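Setting the table: how small-part assembly is being put on a rulebook

Thursday, August 13, 2026

Two-armed robots have been able to pick up small parts for years. Agreeing on what counts as doing it properly has taken longer. A set of working rules drawn up by Prellivska, a contract assembly firm in Civville, is an attempt to settle the matter for one narrow class of job: parts that fit in the palm, laid out flat, handled by two hands with fingers.

The rules run to 19 pages. Most of them deal with what happens before an arm moves.

The first concern is the surface. A dark, textured mat is specified for the table, with a plain white sheet on top of it. Parts go on the sheet and nowhere else. The contrast helps the vision software find the edge of the working area, and the texture of the mat reduces sliding when the sheet is nudged. Glossy tops are ruled out, as are patterned sheets.

The second is spacing. Each part must have clear sheet on all sides, wide enough for a fingertip to come down without touching its neighbour. Plates lie flat. Blocks and cylinders are grouped in a row on the side nearer the robot's body, with the thinnest rod at the outer end. Pins and pegs, which are the easiest to lose, go towards the far side.
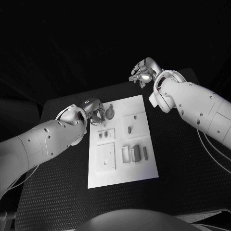
Hands, cables and the space between them

The section on arm position is the strictest. One hand may work at the sheet while the other waits, or both may be over it together, but the two may not share the same quarter of the sheet unless the task calls for one to hold and the other to fit. A waiting hand keeps its fingers partly curled. Straight fingers are more likely to catch on something during a sudden stop.

Cables must hang clear of the sheet. The rule allows a loop beneath the forearm or a run along the top of the wrist, provided that the slack has been checked through the full reach of the arm. Prellivska's own records list 766 stoppages in the trial period that ended in April, and a snagged cable was the most common single cause. The firm now has operators move each arm by hand to its furthest point before power is applied.

Speed near the sheet is limited as well. Within 800 millimetres of a person the arms drop to a reduced rate, and the operator has to confirm before full speed is restored.

What is recorded

Each run carries a layout number. Prellivska uses 13 layouts, and a part that rolls or is set down outside its place ends the run under that number. The operator may restart, but the first attempt stays in the log. Treltel, which supplies the logging software, had proposed dropping incomplete runs from the totals. The proposal was turned down on the grounds that a success rate with the failures taken out cannot be compared between sites.

The layouts are also required to look alike from one table to the next. Small differences are tolerated in angle, but the order of the parts is fixed.

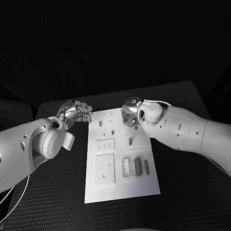

Both hands at the far end of the sheet, with the larger parts in a row on the near right.

Open questions

Two points remain unsettled. The first is lighting. The current text asks for a dark backdrop and soft shadows, which suits the cameras but makes the table harder to inspect by eye. Sithole, an inspection company that reviewed the draft, recommends a separate work light that the operator can switch on between runs.

The second is wear. Finger joints loosen with use, and the rules give no limit for play at the fingertip. At present the operator closes finger and thumb on a gauge pin at the start of the shift and notes the reading. A fixed limit will be added when there are enough readings to base one on — the next revision leaves a blank line for it.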